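Speaker notes — fitting out a shared workroom, Tretton, 26 October 2020

Start before the slides. Ask who works somewhere with a ceiling they've never looked at. Wait for hands!

Slide 1. I love this room and I want you to love it too. When we took on the Favlow space in June, everyone talked about floor area. I kept looking up. Ridged white ceiling, pipes running along the top of the wall, and then that gorgeous brick in orange and red and brown.
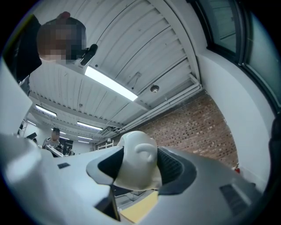
Favlow workroom: brick, pipework and strip lighting.

Talk about light here. Long strips overhead, plus a big dark-framed window. We left the pipes and the cable tray exposed — easier to reach, and I reckon they suit the brick. Mention the colour samples from Balogh (pass them round, get them back).

Slide 2. Down to floor level. Polished grey, so it picks up every light in the place, and I never get tired of it. Furniture is simple: square table in light wood, office chair, tall metal cabinet, shelving.
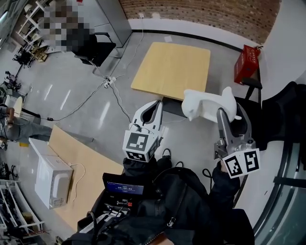 Table, cabinet and shelving, with the white cat-like print in front.

Be frank about the cables. Power in the middle of the floor is our next job, and we have 3 options to cost. Take questions on this one, then on to the Nustus floor plan.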